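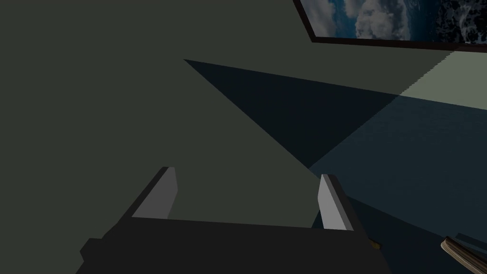 Light gray on the inner faces, darker gray on the outer ones.

2021-07-24

I have been trying to make our house quieter since April. It was built with hollow doors and hard floors, and every sound from the kitchen reaches the room where I work. I wanted to write down what I've done so far, mostly so I can find it again.

The first thing was the doors. A hollow door stops very little, and most of what gets through comes in at the gaps anyway. I bought foam strip from Orneck for the sides and the top of the frame. It went on in an afternoon. The door needed a harder push to latch for a week or so, then the foam settled. If yours won't latch at all, the strip is too thick and you should take it off before you bend something.

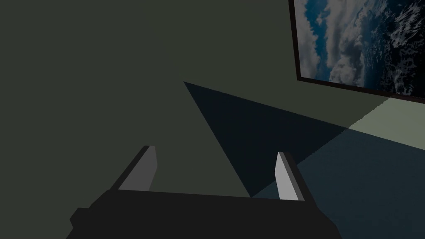 The bottom gap was more trouble. I tried a stick-on sweep and it dragged on the rug, so I took it off and cleaned up the glue with rubbing alcohol. My neighbor Ingvar Bisgaard lent me his saw and I fitted a drop seal, the type with a plunger that lowers a rubber strip when the door shuts. It cost 44 dollars. I cut it a little short on the hinge side. You can hear it if you put your ear there, otherwise no.

Next I looked at replacing the door completely. Wing-sze Wan had a solid one put in last year and says it made more difference than the seals. The quote I got was 400 dollars with the hanging included, and the old hinges would have to go too, as a solid door is a lot heavier. I haven't decided. It might wait until we redo the hall.
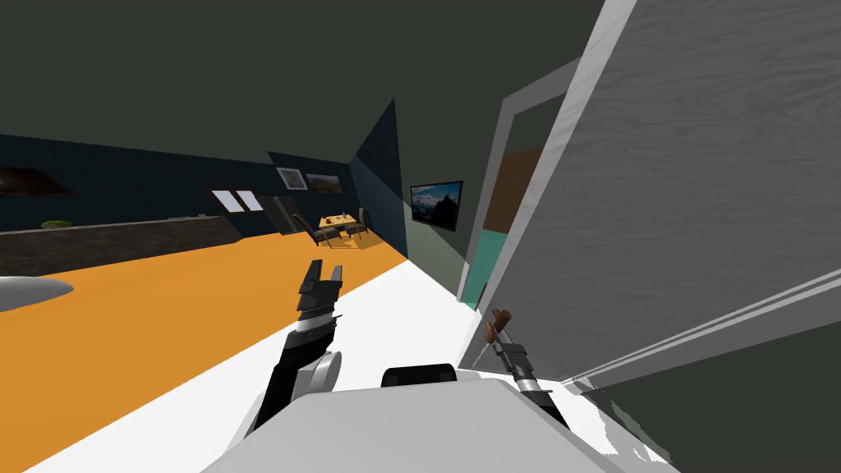 A gray door with a light wood grain, swung open.

Rugs help with footsteps and with the echo, but not much with voices. We put a wool one in the hall with a felt pad under it. The pad matters more than I expected. Chairs in the kitchen got felt feet, a pack of 20, and those have already started to come off. The screw-in ones are supposed to hold better.

The refrigerator was the last thing. It hummed because one foot was off the floor. I turned the foot down until it sat level and the hum dropped by a good deal.

Still to do: the vent between the bathroom and my room, which carries every word, and the squeaky board outside the bedroom. I have talcum powder for the board and no plan yet for the vent.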